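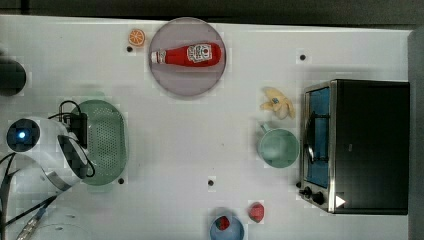

# 룸톤

파일은 월요일 오전에 도착했다. 폴더 이름은 'Keltberg_인터뷰_원본'이었고 안에 트랙이 두 개 들어 있었다. 1번은 진행자, 2번은 출연자. 샘플레이트는 일치했고 클리핑은 없었다. 길이는 32분. 의뢰서에는 최종본을 24분 안쪽으로 맞춰 달라고 적혀 있었다.

편집자는 파일을 작업용 드라이브에 복사하고 원본을 읽기 전용으로 바꾸었다. 그다음 의뢰서를 한 번 더 읽었다.

> 시리즈: 한 도시에서 같은 해에 태어난 사람들
> 회차: 2화
> 내용: Keltberg 제련소 폐쇄 당시 열아홉 살이던 출연자 인터뷰
> 요청: 잡음 제거, 무음 구간 단축, 라우드니스 정규화
> 납품: Ó Gríofa 구술자료관, 사본 1부는 Brarkix 배급용

Brarkix는 배급사였고 규격이 엄격했다. 무음이 일정 길이를 넘으면 업로드 단계에서 자동으로 반려되었다. 청취자가 재생이 끊긴 것으로 오인한다는 이유였다. Ó Gríofa 쪽에는 규격이 없었다. 자료관은 파일이 열리기만 하면 받았다.

첫 번째 청취는 손을 대지 않고 끝까지 하는 것이 편집자의 절차였다. 헤드폰을 쓰고 메모장에 시간만 적었다. 00:41 의자. 02:15 컵. 04:50 진행자 말 겹침. 진행자는 준비를 많이 한 사람이었고 질문이 길었다. 질문 하나에 통계 하나가 들어 있었다. 그해 Keltberg에서 태어난 아이가 2,000명이었다는 것, 그중 지금 도시에 남아 있는 비율이 어떻다는 것, 다른 해 출생자와 비교하면 이사 횟수가 많다는 것.

출연자의 대답은 짧았다.

"그런 건 모르겠고요. 저는 버스를 탔어요."

06:12에 2번 트랙에서 험이 들렸다. 저역의 전원 잡음으로, 원인은 접지 불량이거나 냉장고였다. 녹음 노트에 '출연자 자택 부엌'이라고 되어 있었으므로 편집자는 냉장고라고 적었다. 험은 11:30에 꺼졌다가 19:04에 다시 들어왔다. 압축기의 주기로 보면 정상이었다.

두 번째 청취부터 Trusach를 걸었다. Trusach는 무음 구간에서 잡음 표본을 떠서 전체에서 빼는 방식의 플러그인이다. 표본은 길고 깨끗할수록 좋다. 사람 소리가 하나도 섞이지 않은 방의 소리, 현장에서 룸톤이라고 부르는 것이 필요하다. 보통은 녹음 시작 전에 따로 받아 두는데 이번 원본에는 없었다. 본문에서 찾아야 했다.

편집자는 파형이 납작한 곳을 길이순으로 정렬했다. 대부분 짧았다. 진행자가 틈을 견디지 못하고 다음 질문을 넣었기 때문이다. 가장 긴 것은 21:47에 있었다.

21:47 직전의 질문은 이랬다.

"그 세대를 한 단어로 부른다면 뭐라고 하시겠어요?"

그리고 두 트랙이 모두 내려갔다. 험은 계속되었다. 편집자는 구간을 지정하고 표본으로 등록하려 했다. Trusach가 경고를 냈다. *표본에 신호가 포함되어 있습니다.*

확대해서 보니 2,000헤르츠 부근에 가는 선이 있었다. 위치가 일정하지 않고 끝이 조금씩 아래로 처졌다. 전원 잡음이라면 수평이어야 했다. 편집자는 대역을 분리해 단독으로 들었다. 소리가 너무 작아서 게인을 올렸고, 올린 다음에 한 번 더 올렸다.

휘파람이었다. 마이크에서 먼 쪽, 다른 방이거나 창밖이었다. 음은 3개였고, 마지막 음에서 내려갔다가 처음으로 돌아갔다.

출연자의 대답은 22:09에 시작되었다.

"우리를 부르는 말은 없었어요. 교대조 번호는 있었는데."

진행자는 웃었고 다음 질문으로 넘어갔다.

편집자는 메모장에 '21:47 휘파람, 출처 불명, 표본 불가'라고 적고 다른 구간을 찾았다. 13:20에 쓸 만한 것이 있었다. 짧았지만 험이 없었다. 험은 별도의 노치 필터로 처리하면 되었다. 표본 등록, 감쇠량 설정, 미리 듣기, 적용. 처리 시간은 커피를 한 잔 내리는 동안이었다.

결과는 양호했다. 의자 소리와 컵 소리는 수동으로 낮추었다. 완전히 지우지는 않았다. 소리가 전부 사라지면 사람이 벽장 안에서 말하는 것처럼 들린다.

다음은 길이였다. 진행자의 질문에서 통계를 덜어냈다. 2,000명은 남기고 이사 횟수는 뺐다. 말이 겹친 04:50은 진행자 트랙을 내리는 것으로 해결했다. 출연자가 버스 노선을 설명하는 부분이 길었다. 제련소 정문에서 강변을 돌아 역까지 가는 노선이고, 폐쇄된 주에는 운전사가 요금을 받지 않았다는 이야기였다. 의뢰서에는 이 부분에 관한 지시가 없었다. 편집자는 정류장 이름 몇 개를 잘라냈다가 되돌렸다. 정류장을 빼면 운전사가 요금함을 손으로 덮는 대목의 위치가 애매해졌다.

대신 진행자의 마무리 멘트를 절반으로 줄였다.

오후 4시에 남은 작업은 21:47이었다. Trusach가 험을 걷어내자 휘파람이 전보다 잘 들렸다. 잡음 제거에서 흔히 생기는 일이다. 가리고 있던 층이 빠지면 밑의 층이 올라온다. 감쇠량을 높여 보았더니 휘파람은 사라졌지만 출연자가 대답하기 전에 들이쉬는 숨도 같이 사라졌다. 숨이 없으면 첫 음절이 잘린 것처럼 들렸다.

편집자는 진행자에게 메시지를 보냈다.

> 21분 47초 지점 무음에 외부음이 있습니다. 녹음 당시 집에 다른 사람이 있었습니까?

답은 한 시간 뒤에 왔다.

> 아니요, 둘뿐이었어요. 창문도 닫았고요. 많이 거슬리나요?

> 거슬리지는 않습니다. 확인차 문의드렸습니다.

편집자는 1번 트랙과 2번 트랙에서 해당 대역을 각각 뽑아 비교했다. 두 마이크에 도달한 시각의 차이가 있으면 방향을 대강 추정할 수 있다. 2번이 빨랐다. 음원은 출연자 쪽에 있었다. 파형을 더 당겨 보니 휘파람이 끊기는 지점마다 짧은 들숨이 있었고, 그 들숨은 22:09 직전의 것과 모양이 비슷했다. 그렇다면 먼 소리가 아니었다. 가까운 데서 아주 작게, 입술을 거의 움직이지 않고 낸 소리였다. 편집자는 메모장의 '출처 불명'을 지우고 '출연자'라고 고쳤다.

전체 트랙에서 같은 대역을 검색했다. 한 군데가 더 나왔다. 08:33, 버스 이야기 도중이었다.

"역에 들어가면 기사 아저씨가 꼭 이렇게 했어요."

출연자는 거기서 세 음을 불고 말을 이었다. 첫 번째 청취 때 편집자는 그 지점에 아무것도 적지 않았다. 잡음이 아니어서 적을 이유가 없었다.

납품본은 둘로 나누었다. Brarkix용은 21:47의 틈을 규격 이하로 줄이고 휘파람이 한 번 끝나는 데서 잘라 숨에 붙였다. 이음매는 크로스페이드로 덮었다. 라우드니스를 맞추고 최종 길이를 확인했다. 23분 58초였다. 업로드 검사는 통과했다.

Ó Gríofa용은 줄이지 않았다. 험만 빼고 질문과 대답 사이를 그대로 두었다. 자료관의 입력 양식에는 '비언어음' 항목이 있었고, 선택지는 웃음, 기침, 울음, 기타였다. 편집자는 기타를 고르고 옆 칸에 썼다.

`21:47–22:09 휘파람(출연자). 08:33 참조.`

저장하자 양식이 비고란을 채우라고 했다. 필수 항목이었다. 편집자는 '버스'라고 입력하고 전송했다. 3화의 원본은 이미 폴더에 들어와 있었다. 트랙은 하나뿐이었고, 녹음 노트에는 '야외, 바람'이라고 되어 있었다.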